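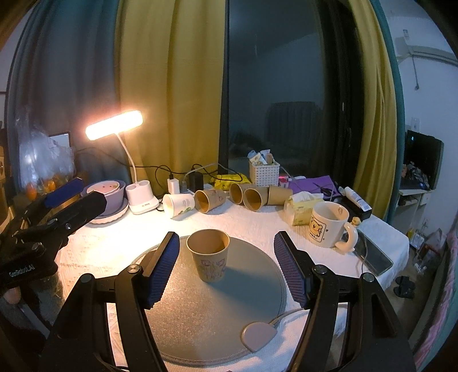
A paper cup between two gripper fingers on a crowded table. Cups are among the chores in the Varkdale trial.

Can machines clear the table yet? Varkdale trial says: sometimes, and it's getting fun to watch

2024-09-28

Ask anyone who works on household robots what they would like a machine to do, and you will hear about dishes, laundry and beds. Ask what a machine can do today, in a home it has never seen, and the answer usually gets much smaller. It can pick up a cup. Maybe it can pick up the next cup too.

That smaller answer is the subject of a home chores trial based in Varkdale, which put out its first results this week. The project, called Whitelaw, has been running since March, and it set itself a plain question: how much of an ordinary tidy-up can a two-handed machine get through before a person has to step in?

More than I expected! The team gave its robot a list of 25 chores, nearly all of them things a ten-year-old does while complaining. Put the cups together. Move the bowl off the plate. Hang a towel over a rail. Close a drawer that sticks. The shop-floor half of the list was just as humble, with jobs like facing up packets on a shelf and moving returned goods from a basket to a counter.

The machine learned from people. Over the spring and summer, people in Varkdale and nearby Culness did the chores with hand-held grippers, one in each hand, on tables and counters of every kind. The recordings were then used to teach a robot with the same sort of fingers. The final set holds some 800 sessions, which is small by the standards of this field, and the report is frank about wanting a lot more.

Cups turned out to be the star pupils. A paper cup standing upright is close to a perfect object for two padded fingers: light, straight enough in the side, and a little forgiving if you squeeze too hard. The robot picked up upright cups reliably in rooms it had never been in, and that alone is a big step from a few years ago, when moving the lamp could spoil an afternoon's work.

Cups lying on their sides are another matter. They roll, and they nest, and two of them pushed together can look like one long cup to a machine. The robot's favorite mistake was to lift a pair, carry both across the table with great care and set them down as one. It never noticed. A person sorts this out by feel, with a wiggle of the thumb, and the report spends 2 full pages on how hard that wiggle is to copy.

Then there is everything else on a table. Anyone who lives with a desk that is also a dining table, a charging station and a place to put the oranges knows what is coming. Cables were the worst of it. The robot can plan a neat path to a cup, but a charging cord in the way may catch on a finger or get dragged along for the ride, and whatever is plugged into the far end comes too. Clear plastic bags were nearly as bad, as the cameras often looked straight through them. Soft packs of tissues gave way under the grip. Reflections in a dark window at night led to a few confident reaches toward things that were not there.

The shop-floor results look better, and it's easy to see why. A shelf is flat and well lit, and it holds the same packets today as it did yesterday. Filtero, a small housewares store in Culness, let the team work in its back aisle after closing. There the robot straightened a whole shelf without help on most nights, though slowly. A stretch that takes a clerk a couple of minutes took the machine most of an hour, and it stopped dead whenever a box had been put back upside down.

So where does that leave the question? The report sorts its chores into three groups. The first is "ready if you are patient," and it covers upright cups, bowls on a clear surface and shelf facing. The second is "works on a good day," with towels, drawers and most of the basket jobs. The last group has 5 chores that the robot did not finish even once, among them winding up a charging cable, peeling an orange bag away from a wall and putting the cap back on a tube of hand cream.

I love that last list. It's a good reminder of how much skill sits in a pair of ordinary hands, and it gives the next round of work something clear to aim at. The team also published its failures as short clips alongside the successes, something more groups should do. The clip of the robot trying to pick up a slipper by the heel, again and again, with no sign of losing heart, is worth finding.

A few things are still missing. The trial did not test wet dishes, glass or anything hot. It did not let the robot work with pets or small children in the room, and every run had a person standing by with a stop button. There is no word on cost, and the machine is not for sale. The homes were also mostly apartments with one main table, so we don't know how it would do with stairs or a kitchen across the hall.

Still, the progress between the March runs and the latest ones is real. Early on, the robot needed a person's help on almost every chore. By the end of summer it could clear the upright cups from a cluttered table, leave the mug and the phone alone, and move on to the next job without being told. That is not a butler — but on a weeknight, with the dinner things still out, I would happily let it have a go.

The Whitelaw team plans to spend the winter on cables and soft packaging, with a second round of homes in Culness. Households there can put their names down through the project's page, and messy tables are especially welcome.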